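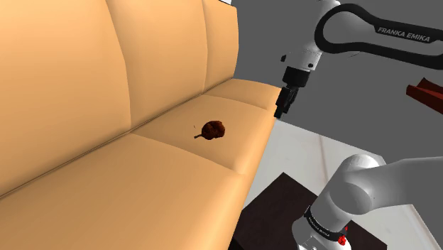
Mutley Pickup Set

Simulated pick-and-lift episodes on household furniture, made for training and testing grasp policies. The set is produced with the Irner scene generator and stored in the Ojala episode format.

Contents

1322 episodes in total. 1000 are for training and the remaining 322 are held out. The held-out episodes use objects that never appear in the training part, so please don't merge the two and re-split at random.

Every episode has one Franka arm with a gripper, one target object and one supporting surface. Sofas, armchairs, benches and low tables are all used as surfaces. The target starts at rest, away from the gripper. Other furniture or objects may be in the room and should be treated as background.

Each episode folder holds:

frames/ - rendered color images
state.csv - joint positions and gripper opening, one row per step
target.json - object name, start pose, surface name
result.txt - success or fail

Episodes stop after 300 steps whether or not the object has been lifted. Failed attempts are kept. Filter on result.txt if you only want the good ones.

How it was made

Haten wrote the scripted controller that produced all the motions. It reads the true object pose from the simulator, so its paths are straighter than what a person would do by hand. Camera position, lighting and floor material change between episodes. Friction does not.

Known problems

Soft furniture is simulated as rigid. Cushions don't give under the object or the fingers.
Some objects have odd collision shapes, mostly ones with stems or handles, and may sit slightly above the surface.
In 6 training episodes state.csv is one row short. They are listed in short_rows.txt.

Changes

September - second batch of sofas added, target.json now includes the surface name. Older copies need to be downloaded again.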